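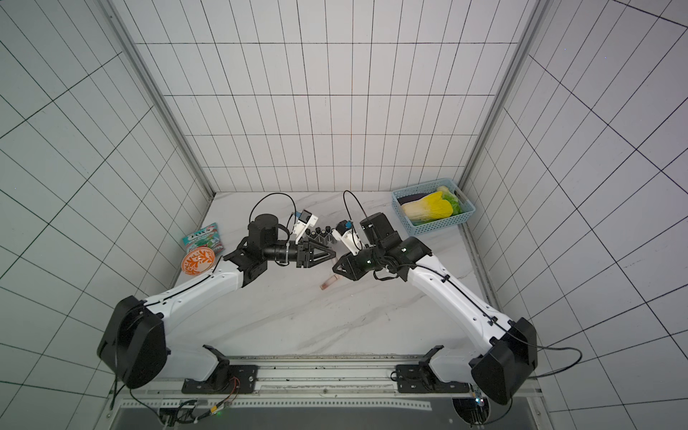

Against the maintenance dashboard

Dean Tindall wants us to buy the health monitoring package for the two-arm cell at Flurkville. He has a good slide deck. I have read it twice and I still think we should spend the money on cable, clips and a decent vacuum.

My objection is simple. The package watches motor current, joint temperature and position error, and it tells you when one of those drifts. Fine. I went back through the log for the cell and tried to find the stops it would have caught. The log has 1,161 entries, most of them dull, and I read it from the top on a Sunday with the radio on. What keeps showing up is cable. A loop at the wrist gets a little too short after somebody swaps a gripper, then it tugs at one end of the travel, then a connector starts dropping out. The camera feed freezes, somebody reseats the plug, the feed comes back, and the entry says "resolved." Two weeks later there it is again under a different set of initials.

Look at how those arms are dressed. The cable runs along the top of the long white link in small clips, and past the motor housing it goes into a free loop before the wrist. The loop is the whole design. Too tight and it pulls, too big and it finds the other arm's fingers when the two grippers come together over the tube rack. No current sensor has an opinion on the size of a loop. You check it by moving the arm by hand through its full range with the power off and watching the slack, which takes 20 minutes for both sides if you don't stop to argue.

Dean's answer is that people skip hand checks. He's right, they do. They also skip dashboards. Warkham put in a dashboard and when I visited in July the screen was showing a login page. I asked when it was last opened and got a shrug. I don't see why a shop that can't keep up a paper checklist will suddenly become attentive when the checklist has a subscription fee.

The second thing in the log is dirt, which people find embarrassing, so they write "recalibrated" instead. A white floor looks clean enough until you get down close to it, and the rail along the front is full of small holes that hold on to whatever lands there. There are specks on ours. I'd rather that rail got wiped before the mounting plate bolts are touched, every time, and I'd like the small board with the red and black wires by the left plate moved somewhere else or given a cover. Plilik sells a cover. So does the hardware store, if you own a drill.

Third, the camera brackets. Each one rides on top of its gripper, and each one gets bumped. If a bracket moves a hair, the arm will reach for a small tube and miss, and whoever is on shift will blame the software. Put a witness mark across the bracket and the part it bolts to, with a paint pen. If the line is broken, the bracket moved. I have proposed this at three meetings.

I'll grant the package one thing. It would catch a gearbox wearing out, and I wouldn't catch that until I heard it. Espinoza lost an elbow joint that way and was down until the part came. But a spare joint on the shelf gets you running again too, and it doesn't need a network port. Dean says the monitoring pays for itself after 3,000 hours. I asked him what that assumes and the answer was that every warning is real and every warning gets acted on. Show me the shop.

So my vote is no for this year. Replace both wrist cables now, buy 100 clips, mark the brackets, and write down the loop length so the next person to swap a gripper has a number to go by. Then keep the log properly, with "cable" written where we mean cable. If the stops that are left look like motors and gearboxes, I'll sign for the dashboard myself.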